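July 28, 2019
By the Goodall Household Food Project

Call for participants: four-week household food diary, Gullstead and nearby towns

The Goodall Household Food Project is looking for households to keep a food diary for 4 weeks this September. We want to know what people buy, where they keep it, what gets eaten and what gets thrown out. The study covers Gullstead, Caline and the towns along the Skimia road as far as the county line.

We ran a smaller version of the diary two winters ago. It left out most of the people who rent, and it missed late summer, when gardens and farm stands bring a lot of extra produce into the house. This round is meant to fill both gaps. Our goal is 1000 households. At the time of posting, 820 places are still open.

Who can take part

Any household with a working refrigerator and a place to cook can apply. A household can be one person. Roommates who shop separately may sign up separately, but please tell us on the form that you share a kitchen. The person keeping the diary must be 18 or older and must do at least half of the food shopping or half of the cooking.

You need to live at the same address for the whole diary period. If you plan to be away for more than five nights in a row, please wait for a later round. Weekend trips are fine. Just mark those days as "away."

We would especially like to hear from:

Renters in buildings with more than one unit
Households where someone works nights or rotating shifts
People who share a refrigerator with someone outside their family
Households with a vegetable garden, or neighbors who give them produce
People who cook for one

You can't take part if you or anyone in your home works for a grocery store chain at the management level. Store clerks, stockers and drivers are welcome.

What you will do

Before the diary starts, you fill out a questionnaire about your kitchen. It asks how often you shop, how far you travel to do it, and how much storage you have. There are several questions about the refrigerator itself: how old it is, whether the freezer is above, below or beside the main part, and whether you also use a second one in a garage or basement. You will be asked what you keep on the door, such as shopping lists, school menus or coupons, and whether you use any of it when you plan meals. 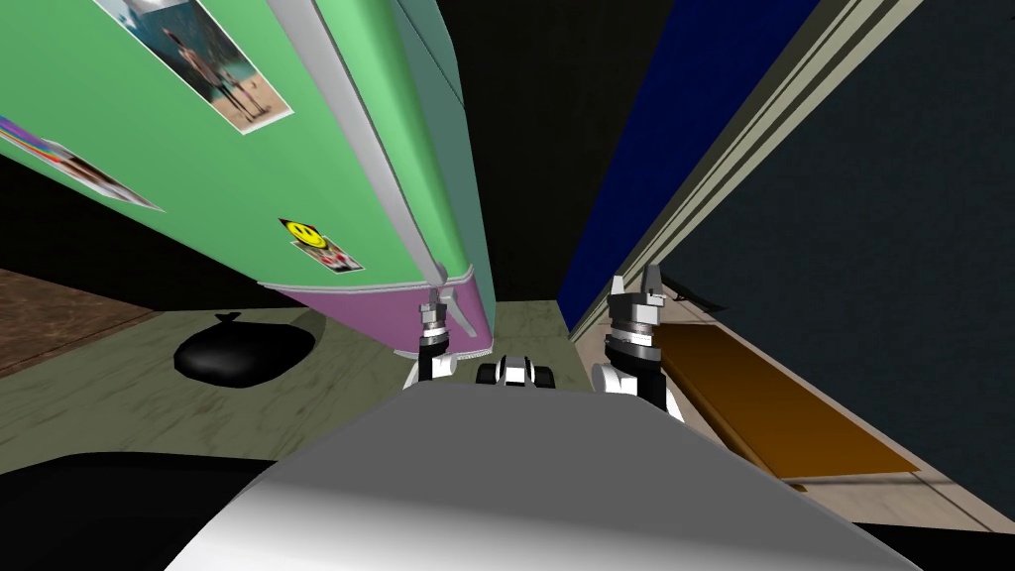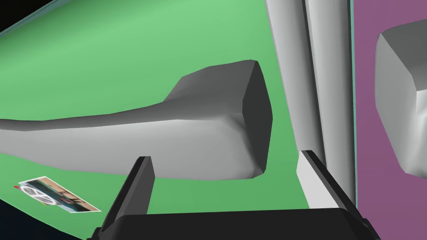
Computer-rendered views. The first has a green refrigerator with a purple-pink section at the bottom.

During the diary period you make one entry a day. Most entries take less than ten minutes. You write down what food came into the house, what was cooked, and what was thrown away. For thrown-out food, we ask for a reason (spoiled, past the date on the package, cooked too much, nobody wanted it, other) and a weight. We supply a small kitchen scale, which you can keep.

Liquids count if they were bought as food, so sour milk and old soup go in the diary. Coffee grounds, eggshells, bones and peels are recorded on a separate line. Food given to pets or chickens should be entered as "fed to animals." Compost is its own category.

Once in the first week and once in the last week, you do a full check of the refrigerator and freezer. Take everything out or go shelf by shelf, whichever you prefer, and list what is there. Plan on an hour for this. Please don't clean out the refrigerator before the first check.

A few households will be asked to do a phone interview after the diary ends. This is optional and you can say no without losing your payment.

Paper or online

The diary comes in both forms. Paper diaries have one page per day and a stamped envelope for each week. The online diary works on a phone or a computer and does not need an app. Please choose one and stay with it. Two people in the same household can write in the same diary.

Materials are in English and Spanish. A large-print paper version is available.

Payment

Each household that completes the diary receives $40 by check or grocery gift card. You may miss up to three daily entries and still be paid in full. If you stop partway, you will be paid for the weeks you finished. Payment goes out after we receive your last entries, normally within three weeks.

Privacy

Your name and address are kept apart from your diary. Reports give results by town and by type of household. We do not ask about income except as a range, and you may skip that question. We don't ask about body weight or medical conditions, and this is not a diet study. You will not be told to eat differently.

How to apply

Application forms are at the front desk of the Gullstead public library and at the Caline town office. You can also write to the Goodall Household Food Project in Gullstead and ask for a form by mail. Include a phone number and the best time to reach you.

We will call every applicant, including those we can't place. If you are accepted, the scale, the diary and the kitchen questionnaire will be mailed in one package. If the package hasn't come by the time your diary is due to start, call the number on your acceptance letter and we will move your start date.

Last updated: September 2019. Places are still open in Caline and along the Skimia road.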